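I caught Thérèse Kennedy over coffee in April, right after her cooking show Plorklow passed 900 episodes (yes, really!), and I had to ask how a food host ends up with more followers than most movie stars.

"I answer people," she told me, laughing. "I once wrote 76 replies before breakfast. My thumbs hated me."

Her co-host Remo Rüegg quit posting for 16 weeks last year, and she says fans still ask her about it daily. "He came back with one picture of soup and it beat everything I'd done all month. I was furious!"
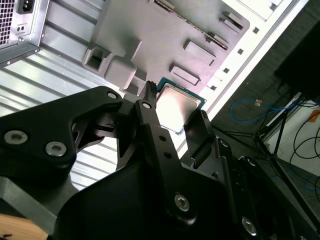

A desktop processor, up close.

So what's next? A live tour, starting in Rarham. "It's a tiny theater," she said, "and I'm terrified."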